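Skasdale House: the small things tray and other corners

Gallery 5: the back room table
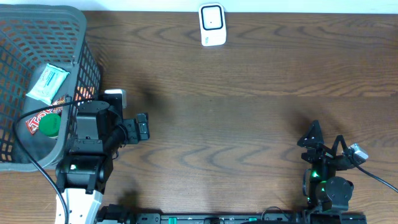
We moved into Skasdale House in August and have been putting up pictures of it room by room as each one gets sorted. The back room came late because it had turned into the place where everything got put down. Keys, post, wrappers, chargers, half a packet of seeds. The table was the worst of it, and a basket has made more difference than the shelves did.

The basket
Dark grey plastic with slots in the sides, kept at the left-hand end. It was bought from Gavalas on the high street, who had it in three sizes. We took the middle one. A larger basket would only have held more rubbish.

What goes in it
Anything small that has no home yet. In the picture it has a light green packet of wet wipes, a red snack wrapper with white and yellow lettering, and a round green lid with a white rim. The rule is that it gets emptied before supper. Wrappers go in the bin, lids go to the kitchen drawer until we find what they fit, and the wipes stay.

The table top
Wood, mid-brown, with dark grain lines running along it and wavy ovals like knots across the middle and right. We thought about painting it to match the hall and are glad we left it. It gets a coat of Piltura wax twice a year, put on thinly with an old vest and left overnight. Crumbs go with a dry cloth first, then a damp one.

The wall behind
White, like the rest of the room. The table is pushed up against it, so pens no longer roll off the back. The paint is Koseck matt and needed two coats over the old cream.

At the back edge
A small white unit with rounded corners stands against the back of the table. It has a black square outline on the front and a line of grey print lower down. It can stay where it is, as it takes up very little room and is easy to lift when the top is being wiped.

Still to do: the window seat, the coat hooks and the cupboard under the stairs. The hall and landing are in Gallery 4, and the kitchen will follow once the tiling is finished.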